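Workshop notebook, Monday
Play kitchen set, sorting and condition check
Present: H. Kołodziej, M. Vitale. Entry by H. Kołodziej.

The second box of the Bovitz set was opened at 9.40 and its contents laid out on the white table for inspection. Shelf label 63 has been assigned to the cookware and 133 to the food pieces. The colander was examined first, as the perforated base has to be checked for rough edges before any item goes out on loan. None were found. The two tab handles are sound.

The toaster oven was examined next. Both control knobs are firmly seated. The door handle was tested by Mr Vitale and showed no play.

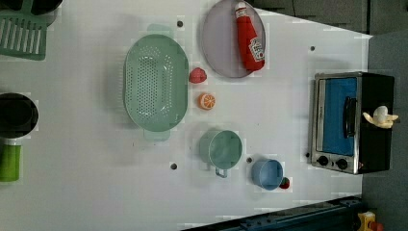

Small food pieces remain the principal concern. The strawberry is to be measured again with the gauge before it is entered on the list for the younger group; Ms Shakya holds the gauge and will return it by noon. The orange half and the banana may be passed without further measurement.

It was agreed that the ketchup bottle should be stored with the plates and not with the food, as it does not fit the shallow tray. The pot and the cup will share the 50 cm crate with the colander, smallest item innermost.

Outstanding: new labels from Stomitz; wording of the cleaning card (A. Marras to supply). The inventory sheet still gives the old shelf numbers and should not be used until corrected.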